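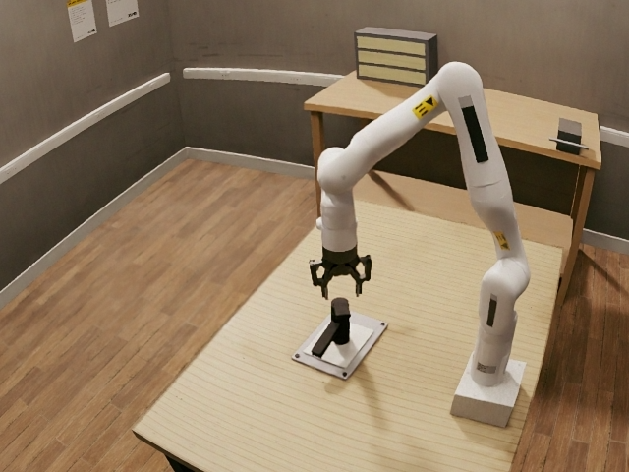 Fera Research Notes
August 2026

Interview: Household and Shop-Floor Tasks, and What Machines Can Be Expected to Do

The question of whether a machine can take over ordinary chores reaches the Fera office in many forms. Housing managers ask about laundry. Small manufacturers ask about parts trays, valves and switches. For this issue we put the question to the head of manipulation studies at Lenell, a testing laboratory that evaluates robot arms on simple physical tasks, first in simulation and then on the bench.

The head of studies began by separating two things that are often treated as one. "A machine can do a great many chores once," the head of studies said. "Our clients want a chore done on the hundredth occasion, by the same machine, after someone has moved the furniture."

Lenell's work is organized around short tasks. Pushing a lever, opening a drawer and setting an object in a tray are all on the current list. Each is attempted 100 times in simulation before any hardware is scheduled. A lever was chosen as the first task in the January series on account of its plainness. It has one moving part, and a visitor can understand the goal without instruction.

Asked whether such a task was too simple to be informative, the head of studies disagreed. "The hand has to arrive at the right height and the right angle, and then it has to follow the part as it turns. A person corrects for a poor start without noticing. The arm has to be given some means of correcting, and much of our effort goes there."

We asked how far results in simulation can be relied upon. The answer was guarded. Friction is approximated, and a hinge in a rendered room does not wear. Under the laboratory's rules, no simulated result is reported to a client as a finding about a real site. "We use it to discard poor methods early. It is cheap to fail there, and we fail there a good deal."

On the shop floor, the outlook was described as reasonable. Iltano, a maker of small fittings, has asked Lenell to assess 3 stations where staff operate a hand lever and remove a part. The layout is fixed and the lighting constant. The head of studies expects 2 of these to be suitable for automation. The remaining station handles parts that arrive tangled, and will stay with its present operators.

The home was another matter. The Mishra project, a study of domestic assistance in which Lenell is a partner, asked residents to list the chores they would most like to hand over. Folding, wiping and clearing a table were named often. "Levers were not mentioned at all," the head of studies acknowledged. "Cloth and clutter were. Those are the areas where our scores are weakest."

Pressed for a date, the head of studies offered about 5 years for a limited set of kitchen tasks performed under supervision, and declined to give a figure for unsupervised work. Fera will publish the laboratory's assessment of the Iltano stations when it has been released by the client.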